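About Remiven

Hello! I'm Nneka Nwankwo and I run Remiven with Olumide, who does the wiring and most of the worrying. We make the Zelleo, a hand-held gripper kit for people who want to teach robots ordinary household jobs without buying a whole robot first.

You get two grippers, spare finger tips and a phone call with me (usually on a Thursday) to get you going. Schools can borrow a kit for 20 days, and we're always happy to chat about longer loans.

We try everything ourselves on a normal, cluttered worktop – boxes, bottles, whatever's lying about.
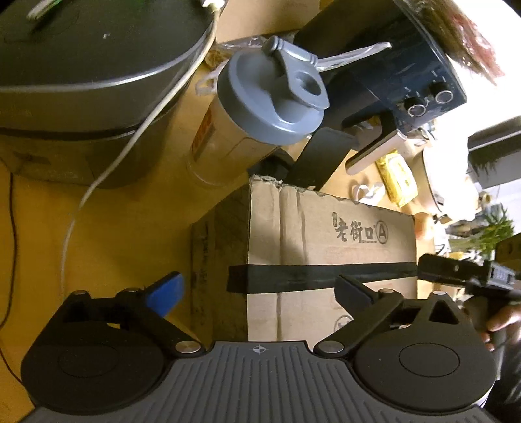

If a joint feels stiff or a tip wears down, send it back and Olumide will sort it, usually within 7 days. Do drop us a line!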